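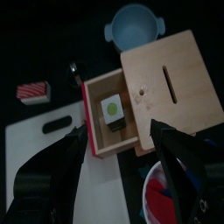
Das Kästchen mit dem Schlitz

Lesezeit: 2 Minuten

Ihr Lieben, im Juli wird endlich die Spielkiste sortiert, und ich bin gleich beim Holzkästchen mit der roten Kante hängen geblieben. Den Deckel kann man so schön zur Seite schieben! Der kleine Würfel mit dem grünen Kreis darf darin wohnen bleiben.
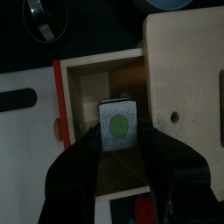
Ausgabe 45

Jummai meint ja, der Würfel gehöre zu einem ganz anderen Spiel (möglich, ich hänge trotzdem an ihm). Beim hellblauen Geschirr und dem Becher mit den bunten Löffelsachen bin ich noch unschlüssig.
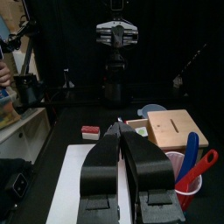 Kästchen, Becher und das rot-weiße Klötzchen

Kontakt | © Galtetau | Nach oben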